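May, workshop notes, 4:30 pm

Spent a good while with the Virisberg glue today, and I'm fonder of it than I expected to be! Batch 17 set in 21 minutes, batch 13 a bit slower (the window was open, my fault).

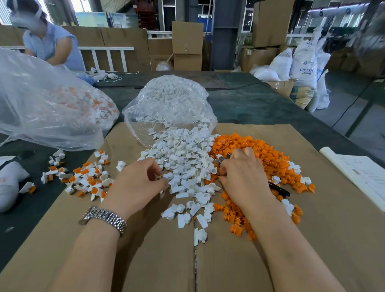 Trilok Garg thinks we should warm the pot before stirring, and I'm inclined to let him try it — he was right about the Flusitz clamps. Two more batches tomorrow, window shut, and I still owe Villanueva a call about the jars.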